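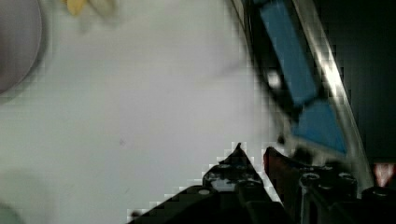
Glaze notebook, 20 March 2026
Lilac satin, tile 458 onwards

Opened the Skusix kiln this morning. The test tiles were on the middle shelf, with a row of plain Sang liner mugs below to fill the space. The firing ran slower than the last one towards the top, and the witness cones on the bottom shelf are less bent than those in the middle. I still think the lower element is tired. Will measure the resistance before we load again.

Tile 458 is the first of this line that I would call lilac. The earlier ones went grey where thin and a dull brick pink where thick. The changes were tin oxide up to 5 per cent and the whiting increased a little, with the chrome left alone. Cobalt carbonate is only a trace and I ground it into the tin with a pestle before adding water, which got rid of the blue specks.

Surface is satin, no crawling, one pinhole near the stamp. It breaks slightly brown over the texture lines on the Prerinby stoneware. On the white body it doesn't break at all and looks flat.
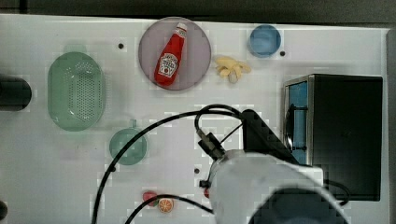 Deciding on the target colour has taken longer than mixing the glaze. The shop order says "soft lilac", and the paint card that came with it is plainly blue. I want it warmer than that. The plate with the ketchup bottle lying on it is closer: lavender-pink, with a rim a shade darker than the middle. A darker rim would be a nuisance on our ware, as this glaze thins at the edges and goes paler there. A second dip on the rim only might do it, or a wash of the same stain under the glaze. Try both on the small bowls.

Dipping notes. Bucket was too thick on the first day, and the tiles from that session have a ridge at the dip line. Thinned it, sieved twice, left overnight. It settles hard — Epsom salts helped, but stir from the bottom with the long stick, the drill paddle leaves a cake in the corner of the bucket.

Batch 9 was weighed with the old scale. The old scale reads low with a flat battery, so treat everything in batch 9 as suspect and don't carry its figures over into the recipe book. I have crossed it through on the lid.
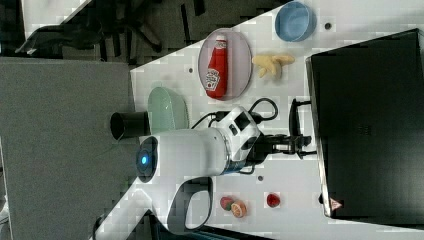 The new whiting from Vurkar is finer than the old bag and takes more water. No difference in the fired tile that I can see, but the raw coat powders more when handled. Anyone glazing with it should pick pieces up by the foot.

Tile 51, the old pink from the first book, went through again as a control. It came out the same as it always has, a bit sugary. Keep using it. 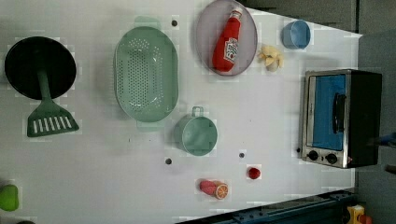 Chrome is still fuming a little. The white liner on the mug nearest the lilac tiles has a pink blush down one side. Keep tin whites off that shelf, or fire them separately.

To do:
Rim tests, second dip against stain wash.
Line blend on cobalt, smaller steps.
Leave a lilac tile in vinegar overnight and check for colour loss.
Order tin. The price is up again and we need enough to last until July.
Label the bucket properly, masking tape has come off twice.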